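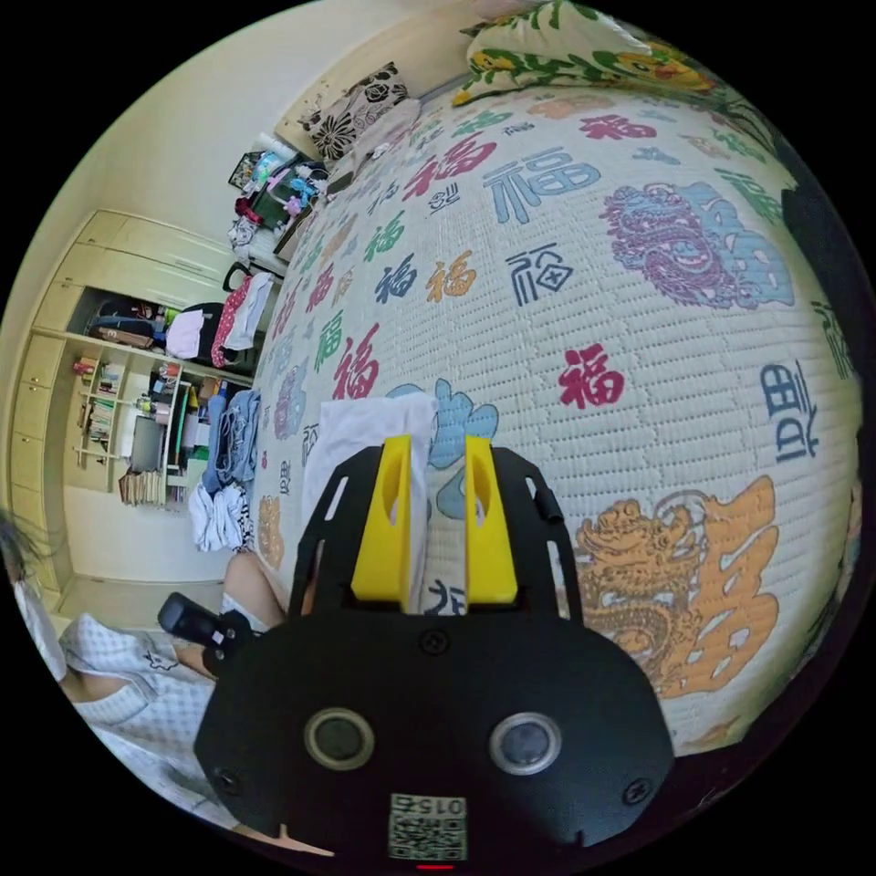 Can the Plorker grippers be used on a bed, or is a table required?
A bed is acceptable if the mattress is firm and the cover is pulled flat. Soft toppers should be removed first.

Section 4. Laundry folding sessions

4.1 Preparing the surface
1. Pull the bed cover flat and tuck the loose edges.
2. Place garments to be folded on one side of the bed. Keep finished items on the other side.
3. Leave a clear working area at least 45 inches wide.
4. Open the curtain or turn on the ceiling light. Do not change the lighting during a session.

Note: Patterned covers are supported from firmware 102 onward. A plain cover is not needed.

4.2 Starting the pair
1. Hold one gripper in each hand with the fingers pointing away from you.
2. Press and hold both triggers until the Skenano app lists both units.
3. Open and close each gripper fully, one time.
4. Select Garments, then Start.

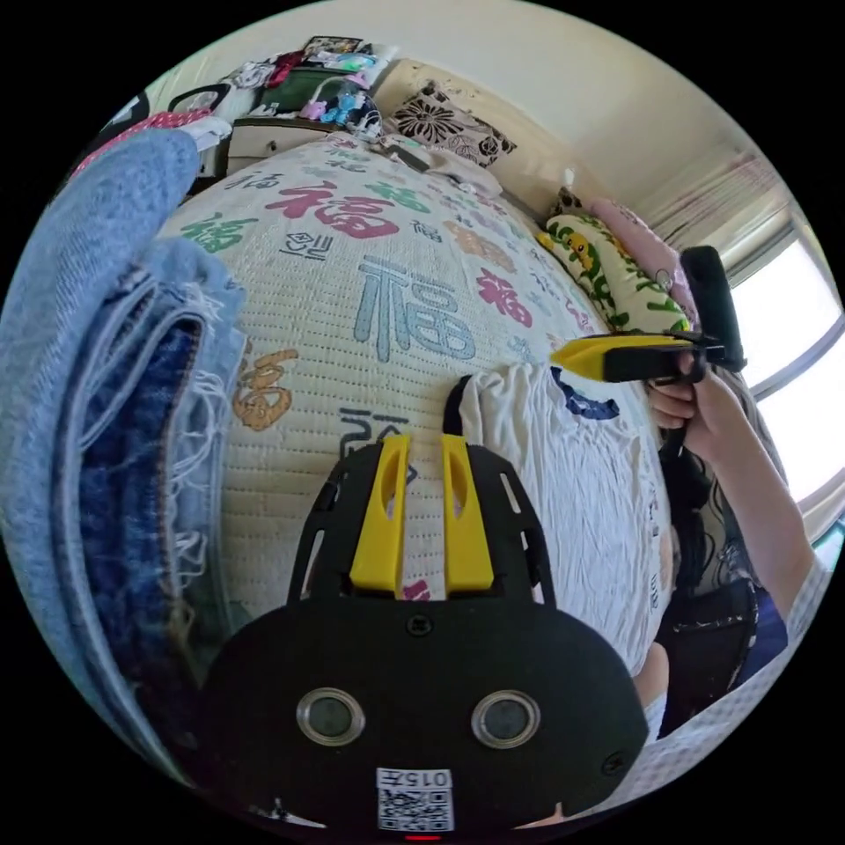 Figure 4-1. Gripper pair over a quilted cover, denim stacked at left.

Caution: Keep fingers, straps and jewelry clear of the jaws while closing.

4.3 Gripping and folding
1. Approach the fabric from above and close the jaws on a single edge.
2. Lift slowly. If the cloth slips, open fully and grip again.
3. Take the opposite edge with the second gripper before folding.
4. Lower the fold and open both jaws before moving away. 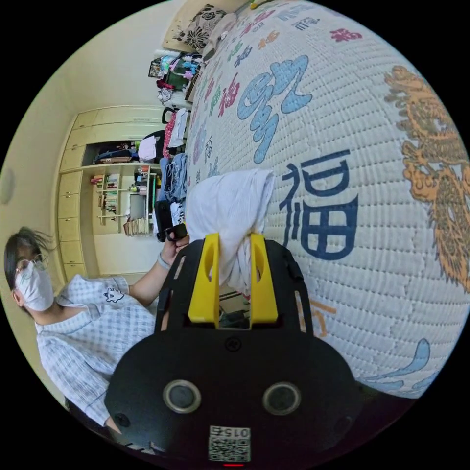

Figure 4-2. White cloth held between the fingers.

Note: Thick seams may trigger the Koo force limit. Move the grip point off the seam and continue.

4.4 Ending a session
1. Select Stop and wait for the upload bar to reach 100 percent.
2. Wipe the fingers with a dry cloth. Do not use solvents.
3. Return both units to the Brelolness dock.

Section revised December 22, 2023, by Rhodri Pugh.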